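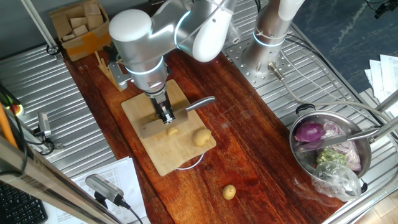 Otcombe Community Kitchen Program
Handout 3: Knives, boards and small potatoes
Prepared by the course tutor, Otcombe. Revised September.

Print this page | E-mail this page

Home | Course outline | Handouts | Recipes | Contact

Read this before the third session. We will be working with small potatoes first, then the onion and the red cabbage. All three go into the Tiwari soup, which we cook in the fourth session, so nothing cut this time is wasted. Bring an apron, closed shoes and a container with a lid.

1. The knife

Most of the cutting in this unit is done with a wide rectangular blade. People call it a cleaver, but there are two kinds and they are easy to mix up. A heavy cleaver is made for bone and has a thick edge. A vegetable cleaver is thinner, lighter in the hand and much sharper. You want the second kind for potatoes. If your knife at home weighs over 600 grams it is probably the heavy kind and will split a potato instead of slicing it.

The tall blade does two jobs. It guides the knife against the knuckles of your other hand, and once the cutting is finished it works as a scoop. Turn the knife over and push food along with the spine if you need to clear the board. Scraping with the edge dulls it.

Metal handles get slippery when there is starch on them. Wipe the handle as often as you wipe the blade.

2. The board

We use bamboo boards. They are harder than most timber boards and a bit rougher on the edge of the knife, but they don't weigh much and they dry fast. Wash by hand, rinse, stand on end. Do not soak them and do not put them in the dishwasher. Oil once a month if the surface starts to look grey.

A board on a smooth bench will travel. Put a damp cloth under it, folded once, and press down on opposite corners to check for rocking. Do this every time you set up.

Fine scratches are normal. A groove you can catch a fingernail in should be sanded out.

3. Cutting a small potato

Small potatoes roll, so the first cut matters most.

Scrub the potato and dry it. Take a thin slice off one long side and turn the potato onto the flat. It will now sit still. Curl your fingertips under, rest the side of the blade against your knuckles and cut down and slightly forward. Keep the slices even, as thick as a pencil for this recipe. Stack two or three slices and cut across them for dice.

Only have one potato on the board at a time if you are new to this. The others can wait to the side or in a bowl. Crowding the board is the most common fault I see in the first few weeks. 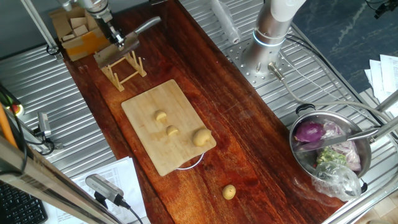 Fig. 2. Board on the wooden bench top, cleaver held over a small wooden rack.

Cut potato browns in air. If you are going to leave it longer than ten minutes, cover it with cold water, then drain and pat it dry before it goes in the pan. For soup a little browning doesn't affect the flavour. For the Allska potato cakes in Handout 5 it does show, so use the water.

Quantities for one pot of soup:

400 g small potatoes
100 g red cabbage, finely shredded
1 red onion
a good handful of leafy greens
2000 mL stock

4. Onion and cabbage

Halve the onion through the root and leave the root on while you slice. It holds the layers together. Peel after halving, as the skin comes away more easily then.

Cabbage should be cut out of its core before shredding. Lay the wedge on its flattest side. Red cabbage stains bamboo, and lemon juice with salt will lift most of it if you get to it the same day. Cut the cabbage last for this reason.

A large pot is handy for holding whole vegetables until you are ready for them. Tip them out and rinse it before you cook in it.
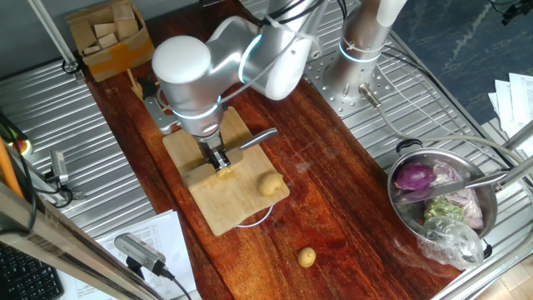
Pieces of potato are also apt to stick to the side of the blade. A starchy variety is worse than a waxy one. Wet the blade lightly, or angle it outward a touch at the end of each stroke so the slice falls away. Put the knife down flat on the board before you pull anything off it with your fingers.

5. Cleaning up

Knives are washed one at a time and dried straight away. Never leave one in a sink of water. Peelings go in the green bin, plastic bags in the soft plastics tub by the door. The bench top gets a wipe with warm soapy water and a dry cloth after that, working along the grain. Greria oil is in the cupboard for anyone rostered on to do the boards.

For next time

Practise the flat-side cut on four or five potatoes at home and note how even your slices are. Read Handout 4, Stock and Simmering.

Contact the program office | Copyright Otcombe Community Kitchen Program | Back to top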